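Home | Sports | Clubs | Random page

Grasham Cup

Yearly rowing race on Lake Kartha, held each April. Course is 2901 meters, Sostetti pier to the Plekano boathouse. 28 crews at most. Record crowd 920.
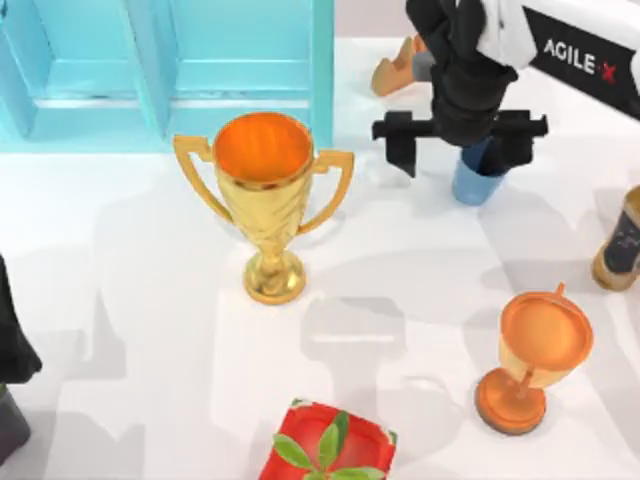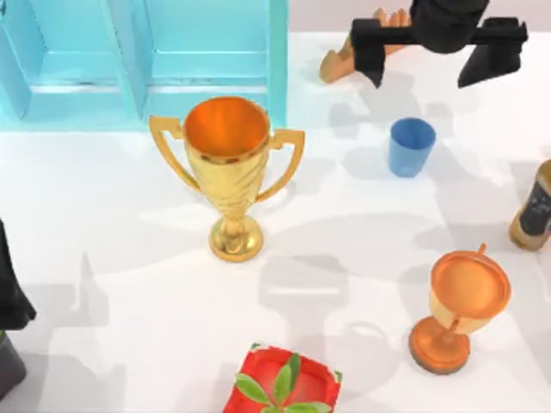
Winners keep the prize one year, then hand it back. Early prizes were plain bowls, no handles. Later taste ran to the classic two-handled gold cup, as in both pictures, wich is what most people think of as a trophy. Entry fee unchanged.

Comments
- Course was shorter before the new pier, pls fix
- Rowed it twice. Headwind both times!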